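Cludwood Technical Institute
Introduction to Automation, Unit 2: Comparing Hand-Held Grippers
Print this page | E-mail this page 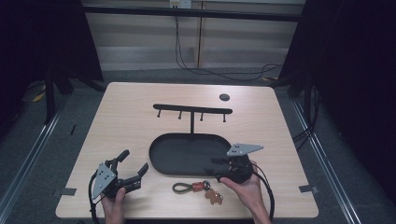 The purpose of this unit is to compare hand-held grippers under the same working conditions before either type is considered for mounting on an arm. Students are expected to have read the safety sheet and the section on jaw geometry in the course reader.

1. Equipment

Each station is provided with a pair of Arsenault grippers and a pair of Cirkiveo grippers. Only one pair is to be in use at a time. The test task is the placing of a keychain on an organizer stand with a tray and small hooks. The keychain was selected for its mix of soft and rigid parts: a braided strap, a clasp, a metal ring and a bear charm. A gripper that holds the strap well may perform poorly on the ring.

2. Procedure

Place the stand in the center of the table and the keychain in front of it. The operator holds one gripper in each hand, with both cables clear of the work area. At the signal, the operator picks up the keychain, brings the ring or the strap loop to a hook, and releases it. A trial ends when the keychain hangs freely or when it has been dropped. Each pair of grippers is used for 40 trials. Operators change at the halfway point.

3. Recording of results

For each trial, record the part gripped first, the hand used, the hook chosen and the outcome. Slips that are corrected without a drop are entered in the separate column for regrasps. Do not discard a trial on account of operator error; enter it and add a note.

4. Points for discussion

Jaw opening is often given as the main measure of a gripper. In this task the shape of the fingertips is likely to matter more, as the ring lies close to the table surface. Students should also consider how cable pull affects the wrist over a long session.

Written reports are to be submitted to the Grollton laboratory office by 1/12/23. Reports must include the complete trial sheets for both pairs.

Print this page | E-mail this page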